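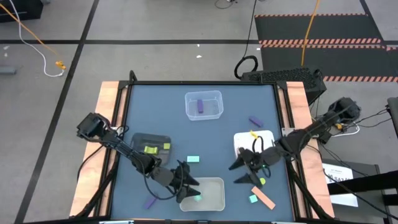
Lalletti sorting pilot - progress report, July 29, 2021
To: Noboru Sakamoto
From: Venkatesh Arumugam

Status: behind plan. No further money requested this period.

The main event since my February report was the demonstration day at Dastside. The two-arm cell sorted foam blocks into trays and bins for most of the morning. Zumivley reports 284 picks, with 2 stops that needed a person to step in. I was in the room for about 60 of those picks and can only vouch for what I saw, which was slow and mostly tidy.

My doubts are the same as in the winter. Foam is light, forgiving and easy to grip. Our returns are none of those things. I asked to see a bagged item tried and was told it was on the schedule for the next visit - I was told that last time too. I also asked who had set out the blocks between runs and did not get a clear answer.

Spending to date on travel and site costs is $3,285, within budget.

Before the second payment I would want the full log from the day, including the stops, and one run using goods from our Murthy warehouse, packed as they come in. Zumivley has agreed to the log. The run is still under discussion.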